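# Dumbridge to replace 2690 water meters by March

The Dumbridge water utility will replace 2690 residential meters under a contract approved this month, ending the use of mechanical units in the older half of its service area. Work starts on the streets north of the rail line and moves south in 16 zones.

The new meters are ultrasonic. They have no moving parts and measure flow by timing a signal sent through the water in both directions. The mechanical units they replace tend to under-record at low flow as the internal parts wear, and the utility attributes part of its unbilled volume to that drift.

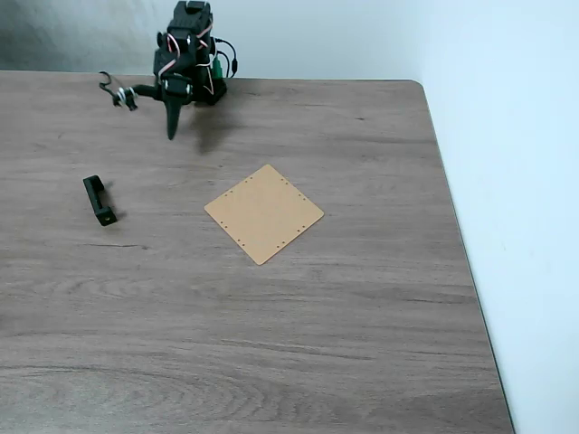 **Orakzai, Utilities Desk** | Dumbridge

Each replacement requires the supply to be shut off at the curb valve for less than an hour. Customers will receive a door notice 2 days ahead with a morning or afternoon window. An adult doesn't need to be home if the meter is in an outdoor pit. Indoor meters, most of them in basements, require an appointment.

The contractor, Hirnen, completed a similar program in neighboring Grelcombe, where 400 meters were changed in a trial before the full order was placed. Final readings from the old meters there were photographed and kept on record for billing disputes. The same procedure applies in Dumbridge.

Readings will be sent by radio once a day to receivers on existing utility poles. The billing cycle stays quarterly for now. Rates are set separately and aren't affected by the contract, although households whose old meters ran slow may see a higher recorded volume on the first full bill.

The meter itself is supplied at no charge. Pipework on the house side of the meter remains the owner's responsibility, including any shutoff valve that fails to close during the work. Crews will note a faulty valve on the door card and reschedule the visit after it has been repaired.

Customers should run a cold tap for several minutes after the supply is restored. Discolored water that persists into the next day should be reported to the utility's service line, open from 7 a.m. to 6 p.m.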